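Visit report: hand-held gripper comparison, Gaten workshop
Marcus Mbeki
23 pages of notes condensed at the request of the handling group

The visit was arranged through Liesbeth Willems, who runs the end-effector bench at Ninari. The purpose was to see their hand-held grippers in use before we commit to a finger design for the kitchenware line, and to compare two finger sets, two wrist cameras and two controllers under the same task. I was on site from mid-morning until the building closed.

Site

Gaten is a single-storey unit with the machine shop at the front and the test bays at the back. Each bay is curtained. Visitors sign in, are given a badge and are asked to keep phones off the bench network. The compressor is on the far side of the shop wall and was audible only when it cycled.

Willems began with the mechanical side. The hand-held units share a parallel linkage with the version that goes on an arm, so the operator's thumb closes the same jaws the motor would. The idea is that finger wear, tip geometry and camera placement can be settled by hand before any arm time is booked. They hold a stock of finger blanks and print most tips overnight. Reprinting a pair costs less than re-machining one, and the worn pairs go into a drawer with a tag showing cycles.

Finger sets

Set A is the wide flat tip. Set B is narrower and has a shallow groove down the inner face for round stock. Both are fastened with two screws per finger. A change of both fingers took Willems under five minutes with the unit on her lap, including the check that the tips met squarely.

Cycle limits were discussed at some length. Ninari retires a flat pair after 300 closures on hard handles, or earlier if the bevel at the tip is visibly nicked. The limit was set from their own records and they regard it as cautious. Grooved tips are retired on inspection only, as the wear shows first on the edges of the groove and is easy to feel with a fingernail. I asked whether a harder print material had been tried. It had, and was dropped when it began to mark varnished wood.

Opening width is set by the linkage and not by the fingers, so both sets give up to 112 mm between the faces. That is more than any of our handles needs, but it matters for approach: a wide opening lets the operator come in at a poor angle and still close cleanly.

Wrist cameras

Two units were on the bench, the Flovberg with a fixed wide lens and the older Gunnlaugsson with a manual focus ring. Willems set both up over the same block target and let me swap them.

The Flovberg shows both fingertips at all openings and holds exposure on a white surface without hunting. Its weakness is close work. Small features near the tip are soft, and a screw hole at the tip cannot be used as a reliable reference point. The Gunnlaugsson is sharper near the tips but loses one finger at full opening unless the bracket is shimmed. The shim supplied with it is too thin, and the one in use had been cut from spare stock. Neither bracket clears the cable when the wrist is rolled fully inward.

Both were run with the focus and exposure locked. White items on a white surface are the hard case for each of them, and the only aid is the shading at the edges.

Controllers

The comparison here was short. The newer controller logs thumb position and both camera streams on one clock. The older one logs them separately and aligns them afterwards, with an offset that has to be measured at the start of every session. Over a session of 728 recorded closures the older unit had drifted enough to need a second measurement. We already own two of the older type, and I would not buy a third.

Start-up on the newer unit is slower. It runs a full open and close on each gripper before it will record, and refuses to continue if the jaws are blocked. One of the two grippers failed this check on first power-up and passed after the cable was reseated at the connector.

Utensil task

The task set for the afternoon was to handle long-handled kitchen tools around a hooked stand, with a gripper in each hand. It is a useful test of tip shape. The handles are smooth and the metal end pulls the grip out of line if the jaws are not well placed.

I spent 15 minutes practising with each set and then worked alternately with Willems. With the flat tips I preferred to hold the handle across the full width of one finger. With the grooved tips the handle seats itself but is slow to release, and twice it came away with the gripper when I opened.

Cable weight is noticeable after half an hour. It acts on the forearm more than the wrist, and a strap above the elbow would help.

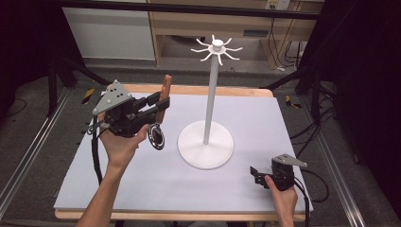
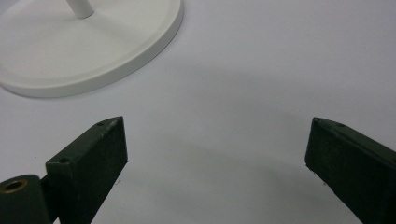 Bay work at Gaten: the utensil stand on the white board, and the gripper fingers close to its base.

Handling Notes, Issue 15, page 7

Results and recommendations

On grip security I could not separate the two sets. On release the flat tips are clearly better, and for our line release is the step that costs time. I recommend ordering flat tips for both hands and keeping one grooved pair for round bar.

For the camera, the Flovberg. The loss of sharpness at the tip is acceptable for this work and the view of both fingers is not something we can do without. The bracket needs a longer cable relief, and Willems has agreed to send the drawing so that we can modify it ourselves.

For the controller, the newer type, one unit, with the older pair kept for training.

Outstanding: tip material for varnished handles, elbow strap, spare connectors. Ninari has bay time free again next July if a repeat with the arm-mounted version is wanted.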